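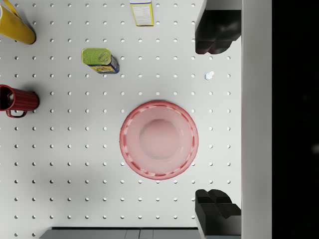
Figure 1. The simulated pegboard, gripper open, pink bowl as target.

Home | Courses | Projects | People | Contact
Search this site Go
Print this page E-mail this page

Where Did the Bowl Go? Fault Report on a Simulated Clearing Task
Femi Oyelaran and Merike Ozoliņš
Brukutbridge College, Robotics Project II
Submitted February 26, 2018

1. What we were supposed to do

The assignment was to teach a two-fingered gripper to clear a pegboard of kitchen things: mugs, a bowl, a tin, a small box. Everything happens in Gidine, the college simulator, and the motion commands come from Stemer, the controller left behind by last year's group along with a page and a half of notes. The plan was to get it working in simulation by the end of October and then spend the rest of the project on the real arm in the Vītola lab.

We did not get to the real arm. We got to the bowl, and the bowl took up the rest of the project. Our supervisor suggested that we write up the fault instead of the task, and this is that report.

2. The fault

The gripper comes in from one side with its fingers wide apart, lines up on the bowl, closes, and lifts. In most runs that is what happened. In the others, the fingers closed and the bowl left. It didn't slip or tip over. It was between the fingers at one time step and some distance past the end of the board at the next, usually still travelling. On one occasion it took the red mug with it.

We ran 518 attempts on the bowl with the starting layout shuffled each time. In 67 of them the bowl was launched. The mugs were never launched by the gripper, only by the bowl.

The worse part is what Stemer did afterward. It reads "fingers closed, no error" as a successful grasp, so it lifted the empty gripper, carried nothing to the drop-off, opened, and wrote SUCCESS in the log. Our first set of results was therefore excellent. We presented it in class. There was some applause, which Merike would like struck from the record.

3. How we found it

Femi was making a short video for the mid-term talk and picked a run with a good score. In the video the bowl was gone before the lift started. He assumed he had the wrong file. He had the right file, and so did the next several.

After that we stopped trusting the log and added our own check, which simply asks Gidine where the bowl is at the end of the run. If the answer is not "in the drop-off", the run is a failure, whatever Stemer thinks about it. This took an afternoon to write and should have been the first thing we wrote.

4. Causes we ruled out

Friction. We spent a week on friction. We turned it up, then down, then up again past anything you would find in a kitchen. The bowl still went. The mugs became very hard to put down.

Pegboard holes. Merike's theory was that the edge of the bowl was catching in a hole and springing loose. It was a nice theory. We swapped in a flat board with no holes and the bowl went just as far.

Other objects. We cleared the mugs, the tin and the box away and left the bowl alone on the board. No change, except that nothing else got hurt.

5. The actual cause

There were two mistakes, and they needed each other.

The first is in the bowl. What you see on the screen and what the simulator collides with are separate shapes. The drawn bowl is hollow. The collision shape we had generated for it was a convex hull, and a convex hull of a bowl is a solid lump with the top filled in. Any finger that went inside the rim was, as far as the physics was concerned, buried in solid bowl.

The second is in the approach. Stemer works out the centre of the object and aims the pair of fingers to either side of it, assuming the object fits between them. If the gripper was turned a bit too far, one finger came down inside the rim. For a real bowl that is a perfectly good way to pick it up. For our lump it meant two solids in the same place, and Gidine fixes that by pushing them apart as hard as it needs to. The gripper is heavy and driven by motors. The bowl is light. The bowl lost.

6. What we changed

We rebuilt the collision shape from separate wall pieces arranged in a ring, with a flat piece for the base. It is slower to simulate and we had to redo it once, having left a gap in the ring on the first go.

We limited the closing force during the last 3 mm of travel, and told Stemer to stop if the object moves more than 5 mm before the fingers report contact. The stop is a real stop: the arm holds still and the run is marked failed. The end-of-run check stayed in as well.

We repeated the runs that had launched the bowl, using the same layouts. None launched it. A few still failed in the ordinary way, with a dropped bowl or a missed one, and we were pleased to see them.

7. Safety on the real arm

A real bowl would not take off like this, so it would be easy to file the whole thing under simulator trouble. We don't think that is right. The false SUCCESS would have carried straight over. An arm that believes it is holding something will go on to the next step, and in the lab the next step swings it past the bench where people stand. Last year's notes say the grasp check is "fine for now."

We ask that Stemer not be run on the Vītola arm until its grasp check looks at the object as well as the fingers. Our patch is in the project folder under "bowl_fix_final_2". Please ignore "bowl_fix_final".

8. Left undone

The tin has never been tried on its side with the new force limit. The box is still one solid block, which it may as well be. The yellow mug tends to end up near the corner of the board and the approach planner dislikes corners — we didn't look into why.

Back to Projects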